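First linocut class in November – what should I bring? 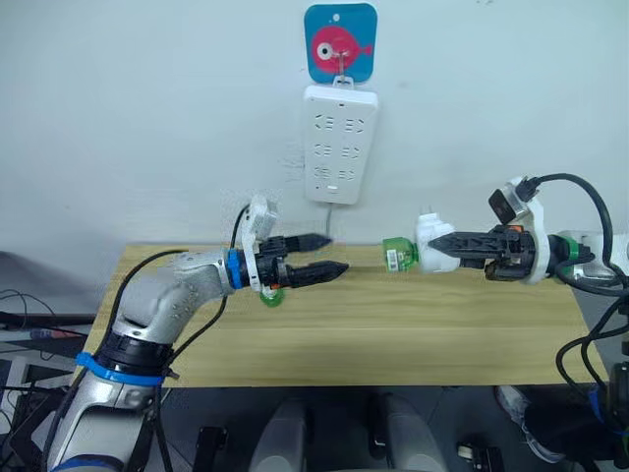

Power strip on its fish hook, above the table.

Asked by Nandini Chacko

I just signed up for a one-day linocut class in Drirnisthorpe and I can't wait! I've only ever done watercolors. The email says tools are provided, but do I need my own sketches? And is one day enough to finish a print?

2 answers

Keegan Tomoana
Yes, bring sketches! Two or three simple ones, drawn with a fat marker so you don't get lost in tiny lines. I took a leaf and a very bad heron to mine and got 2 decent prints by four o'clock – still so proud of them. Remember the print comes out flipped, so any lettering has to be carved backward. Trace it and turn the tracing over. Also an apron, and something flat to carry prints home in, they stay tacky for days with oil ink.

Viera Jurčo
wear old clothes. I did the Perthorpe one, it was 88 with lunch, loved it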